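Flarnent (demonstration collection)

Flarnent is a collection of robot demonstrations recorded at a former packaging plant in Stosholm. It is used to train learning systems that control a robot arm in storerooms and packing areas. Each demonstration consists of a person guiding an arm through a short task while cameras and joint sensors record what happens. The collection is kept by the automation company Serko, which began the work under the direction of Nadja Ortner. In its first full release it held 1,309 demonstrations.

Background

Serko built conveyor equipment before it turned to arm control. Its early picking software was written by hand, with a separate routine for each type of container. Ortner and Benedikt Hubmann proposed replacing these routines with a single system trained on examples. Public collections were tried first but consisted largely of tabletop tasks with small household objects, and a system trained on them did poorly near shelves and stacked containers. The company decided to record its own.

Recording started in February in one bay of the plant. A second bay was added when the first became too crowded for two operators to work side by side. The name Flarnent was first used for the bay itself and was later carried over to the files.

Method

Demonstrations are made by teleoperation. The operator holds a hand controller, and the arm follows its motion with a short delay. The opening of the gripper is set by a trigger. Operators usually stand behind and to one side of the arm, where they can see the workspace directly. Hubmann had planned for them to work from the camera view alone, but early operators tired quickly and the idea was dropped.

Every station records from a fixed camera on a post and from a small camera near the gripper. The fixed camera gives the general layout. The gripper camera shows the last part of an approach, when the arm itself often blocks the view from the post. Images are stored together with the joint positions, the gripper opening and the operator's commands, all stamped from one clock. A demonstration ends when the operator presses a foot switch, and the operator then marks it as completed, failed or spoiled.

Failed demonstrations are kept. A failed attempt is one in which the operator worked properly but the task was not finished, for example after a container slipped. A spoiled attempt is one with a technical fault, such as a frozen camera or a missing clock signal, and it is deleted after review.

Tasks

The first release covered 27 tasks. Most involve containers: moving a tote from one shelf to another, pulling one out by its handle, turning it to face the aisle, or placing an item inside. Others deal with the surroundings, such as pushing aside a hanging flap or reaching past a partition. The written task list was drawn up by Selina Auer, who also trained the operators. Her instructions give the starting condition and the goal but leave the path of the arm open. Auer argued that operators who followed a fixed path produced examples that were too much alike.

Objects are moved between demonstrations according to a printed card drawn from a deck. The card gives a shelf, an angle and in some cases an obstacle. Lighting was at first left alone. After tests showed that trained systems were sensitive to reflections from overhead lamps, the cards were revised to include lamps switched on or off in different parts of the bay. Glossy surfaces were kept in the workspace on purpose, as were worn and scratched ones.

Operators

Thirteen people worked as operators on the first release. New operators spent their first shifts on practice runs that were not saved. Osvaldo Leite, who had driven forklifts at the plant, recorded the largest share and later became shift lead. His demonstrations are noted for slow approaches and frequent small corrections close to the object. The files carry an operator number, so that a user can train on one person's work or leave it out.

Differences between operators have been a recurring subject in the group's internal reports. Some operators close the gripper as soon as it touches a handle, and others push in further before closing. A system trained on both habits in equal parts tended to hesitate at the point of contact. The group's answer was to label the moment of contact by hand in part of the collection.

Review and labeling

Review is carried out with a program called Patrício, written by Emil Leitner. It plays the camera views next to a graph of the gripper opening and lets the reviewer step through single images. A reviewer adds a one-sentence description of the task in plain words, checks the operator's mark and notes any contact with the shelf or a neighboring container. Leitner's program also flags recordings in which the arm stands still for a long time. In the first review round 59 demonstrations were withdrawn, mainly for clock errors.

Limitations

The collection comes from a single building and a single type of arm. Lids, bags and soft packaging are rare. Views from the gripper camera are often filled by one nearby surface, with the target visible only on one side. 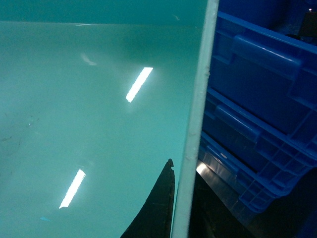
Leitner has described such recordings as hard to label from single images, and reviewers are told to play the sequence in both directions before writing a description. The task list for the second release gives more room to work in narrow gaps and adds a second type of arm.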